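October, evening

Second full day on the well pump problem. Writing it down in order while the numbers are still on the back of the envelope.

Symptoms as of this morning: pressure at the kitchen tap good for the first half minute, then a drop, then a recovery, then a drop again. The cycle was short enough that I could stand at the sink and hear the relay in the utility closet clicking through the wall. The gauge at the tank swung between cut-in and cut-out in less time than it took to fill a saucepan. Short cycling, in other words, and short cycling on a system with a pressure tank usually means the tank has lost its air.

Shut off the breaker at 7:40, opened the drain cock, let the line fall to zero. Put the tire gauge on the valve at the top of the tank. Reading was 13. It should be two pounds under the cut-in setting, and cut-in is set at 30, so it should have read 28. Pressed the valve core for a moment to see whether water came out. Only air. That is the good result. Water at the valve means a torn bladder and a new tank.

Pumped it up with the bicycle pump, which took a long time and was a poor choice of tool. Habibur Khan has a small compressor and has offered it before, but he was out on a job until noon and I did not want to sit there with the water off. Got it to 28, waited twenty minutes, read it again, still 28. Closed the drain, breaker on, let it fill. Cut-out at 50 as it should be. Ran the tub tap and timed the drawdown with my watch. Much longer than before. The relay stayed quiet while I made breakfast.

That would have been the end of it, except that the pressure switch looked bad with the cover off. The contacts were pitted and one was blackened along the edge. All those extra starts go through the contacts, so this is not surprising. I filed them lightly last winter and wrote in this diary that I would replace the switch in spring. I did not replace it in spring.

Drove to the Saavedra counter and asked for a 30/50 switch. They had the Josar and the Osine. The Josar has the low-pressure cutoff lever, which shuts the pump down if the well runs dry and has to be held by hand to restart. The Osine does not. I have never run this well dry, but the neighbors' level was down in August and the price difference was small. Took the Josar. Elvia Cuautle was at the counter and pointed out that the nipple between the tee and the switch is often the real problem, since it is a quarter inch wide and plugs up with iron. She was right to say it. Bought a brass nipple too, and a roll of thread tape I already own somewhere.

Breaker off again at 1:15. Tested for voltage at the terminals before touching anything. Took a pencil sketch of the wiring: line on the outer pair, load on the inner pair, grounds on the green screws. Pulled the old switch. The old nipple was close to closed. I could push a straightened paper clip through it with some effort, and what came out was orange and hard. A plugged nipple makes the switch late to read the true pressure, which explains the odd overshoot I noted in July and blamed on the gauge.

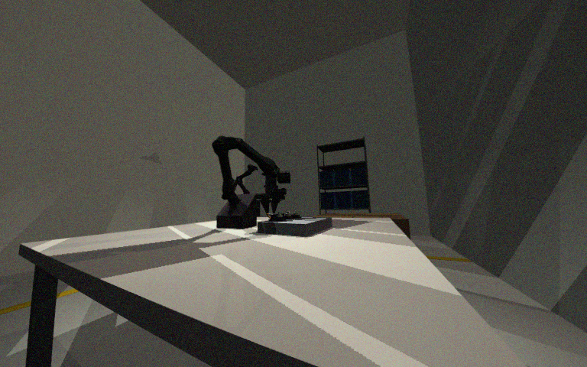 New nipple in with tape, four wraps, hand tight and then one and a half turns with the wrench. Switch onto the nipple, squared up so the cover clears the wall. Wires back to the sketch. One of the line wires had gone brittle near the end, so I cut it back half an inch and stripped fresh copper. There was enough slack. There will not be enough slack the next time, and whoever does it should plan on a new length of cable from the disconnect.

Held the lever, breaker on, watched the gauge climb past 20, let go. Pump carried on by itself and stopped at 51. Opened a tap. Cut-in at 31. A pound high at both ends is within what I can read on that gauge and I left the adjusting nut alone. Checked the threads with a dry paper towel after an hour. Dry.

Anjana Barua called at about the same time regarding the water test. She had the lab sheet from the sample I dropped off last week. Coliform absent. Nitrate low. Iron high enough to stain, as expected from the state of that nipple. Hardness also up from the last sheet. She suggested a sediment filter ahead of the softener, and so did Lakmal Miah when he looked at the softener two years ago, so that makes two people I have heard it from and one person who has not done it. The Brima housing takes the standard ten-inch cartridge and there is room for it on the horizontal run between the tank tee and the softener, provided the bypass valve moves a few inches to the left. I would want a shutoff on each side of it and a gauge after it, to show when the cartridge is loading up.

Well depth, for reference, copied again because the tag on the casing is getting hard to read: 100 feet. The paper from the driller is in the gray folder. Electric meter was at 462 on the last three digits when I turned the breaker back on. I will read it again at the same hour tomorrow, with the dryer off, to get some idea of what the pump uses now that it is starting less often.

Anwara Dissanayake came by before supper to return the ladder and stayed for tea. She asked how often the air charge should be checked. The tank label says yearly. I have checked it twice in six years. I wrote it on the inside of the closet door in marker, with this month and the reading, and left space under it for more lines.

Still open: the filter, the cable from the disconnect, and the pipe insulation on the north wall, where the foam has split along the elbow and the tape has let go. The insulation has to be done before the first hard freeze. The foam I have is for three-quarter pipe and that run is one inch, so it means another trip to the counter. The old switch is in a coffee can on the shelf, in case the new one fails early and I need something to get through a weekend.

9:50 now. Ran the shower and the kitchen tap together as a last check — pressure held, one start, one stop. Hands smell of pipe tape and iron. Lights off in the closet, cover screw tight, breaker labeled.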